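Darragh Lenihan has been sharpening knives for other people since he was laid off from the packaging plant at Mustton. He works out of a lock-up behind Surnus, the hardware shop, and on Saturdays he takes a van round the villages.

"I started with chisels," he says. "A joiner asked me to do his set, and then his wife sent down the kitchen knives."

He charges 4 pounds a blade and has not put the price up. Restaurants get no discount. Most of his trade is from home cooks who have put up with a blunt knife for years and think they need a new one.

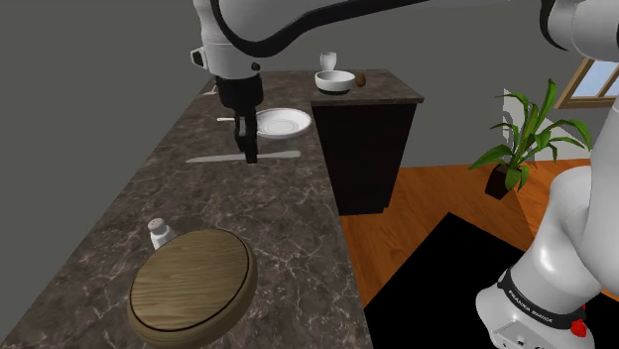

Lenihan learned on a water stone that belonged to his uncle, Darragh Kinsella, a butcher. Kinsella would not let him near a powered wheel for the first 2 years. "He said I'd take the temper out of everything in the shop, and he was right." Not all cutlery comes to him for an edge. A silver table knife, the sort you might find lying flat on a marble worktop, he will usually hand back. "People bring those in with the rest. It's for eating with. If I put a proper edge on it you'd cut your lip, or scratch every plate you own."

Stone surfaces are his other complaint. He tells customers to cut on wood, and to keep the board clear of the sink. Dishwashers he has given up arguing about.

He keeps his jobs in a ledger, each with a number. The last entry when we met was 2159, a bread knife from a café called Majumder. Serrated blades are slow -- every scallop is done by hand with a tapered rod -- and he charges the same for them.

Would he take on an apprentice? "I've had two ask. One wanted to start on the wheel."

The van is next in Zulledent on 20/06/2026, outside the post office from ten. Knives should be wrapped in newspaper and labelled with a name.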